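Siltlow workshop notebook
January 2024

Hide glue, second batch

Soaked 100 grams of the Jamar granules in cold water overnight. They swelled evenly this time and there was no dry core. Warmed the jar in the water bath and kept it under 60 C. The first batch went over 90 when I left it on the plate and it has almost no grip left. Threw it out.

Glued 2 test joints in beech, rubbed, no clamps. One got a little urea in the glue to slow the gel. Sepehr wants the longer open time for the chair backs. 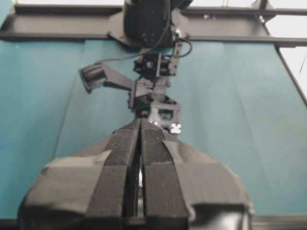 Still to do

- Break both joints in February and write down where they fail, wood or glue line.
- Ask Imke if the old Wanyama pot still holds temperature.
- Label the urea jar. It looks just like the plain one.
- Order more granules before we get to the last 6 chairs.

Ida

Comments

Till Hinrichs: Heat the beech a bit first. Cold stock gels the glue before you can rub it.

Ida Nolte: Did that for one side only. Will do both next time.

Reinhold Kohlhase: Which urea ratio?

Ida Nolte: By weight, it's on the card by the water bath.

Contact | © Siltlow | Back to top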